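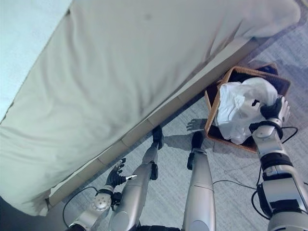

Man habe die Zimmer vor den Textilgruppen angelegt und danach alle Zuordnungen von Hand nachtragen müssen, hieß es in einer Rückmeldung zur vorigen Fassung dieses Abschnitts. Die Reihenfolge ist deshalb jetzt fest vorgegeben. Nedumix sperrt den Menüpunkt „Zimmer“, solange keine Textilgruppe gespeichert ist.

4.2 Textilgruppen und Anhänger einrichten

Voraussetzungen: Die Basisstation Lornomach ist angemeldet (Abschnitt 4.1), das Benutzerkonto hat die Berechtigung „Bestand bearbeiten“.

1. Menü „Bestand“ > „Textilgruppen“ öffnen und „Neu“ wählen.
2. Kurzzeichen eingeben, höchstens 26 Zeichen. Umlaute sind zulässig, Schrägstriche nicht.
3. Eigentumsart festlegen: „Haus“, „Miete“ oder „Gast“. Die Eigentumsart lässt sich nach der ersten Buchung nicht mehr ändern.
4. Waschprogramm zuordnen. Bei Mietwäsche aus dem Drendia-Katalog wird das Feld automatisch gefüllt.
5. Mit „Speichern“ abschließen.

Hinweis: Pro Standort sind 259 Textilgruppen möglich. Werden mehr benötigt, ist ein zweiter Standort anzulegen.
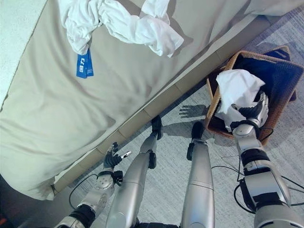
Die Eigentumsart „Gast“ gilt für alle Teile, die nicht zum Hausbestand gehören und einzeln zurückgegeben werden. Sie erhalten eine laufende Nummer und werden nicht in die Inventur übernommen. Ein Anhänger am Teil, etwa ein kleiner blauer mit weißem Aufdruck wie auf dem beigen Spannbetttuch, wird unter „Merkmale“ mit Farbe und Aufdruck eingetragen. Er ersetzt die laufende Nummer nicht.

4.3 Erste Erfassung

1. Sammelbehälter im Menü „Behälter“ auswählen. Jeder Behälter ist genau einem Zimmer oder einem Flurabschnitt zugeordnet.
2. Teile einzeln buchen. Bettwäsche und Gästewäsche nicht in derselben Buchung erfassen.
3. Weiße Maschenware auf Pflegekennzeichen prüfen. Fehlt das Kennzeichen, Programm „Schonend“ eintragen.

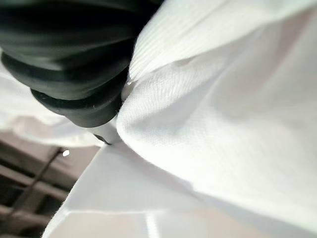
4. Buchung mit „Übertragen“ abschließen. Die Station speichert bis zu 1.000 Buchungen ohne Netzverbindung.
5. Übertragungsprotokoll öffnen und auf offene Zeilen kontrollieren.

Achtung: Während der Übertragung die Station nicht vom Stromnetz trennen. Unvollständige Buchungen werden verworfen und müssen neu erfasst werden.

Meldung 602: Die Textilgruppe ist vorhanden, aber keinem Waschprogramm zugeordnet. Schritt 4 aus Abschnitt 4.2 nachholen, danach die Buchung erneut übertragen. Stammdaten, die vor dem Mai-Update angelegt wurden, sind einmalig zu öffnen und neu zu speichern.

Zuletzt aktualisiert: 18. Januar 2019
Kategorie: Wäscheverwaltung > Einrichtung > Stammdaten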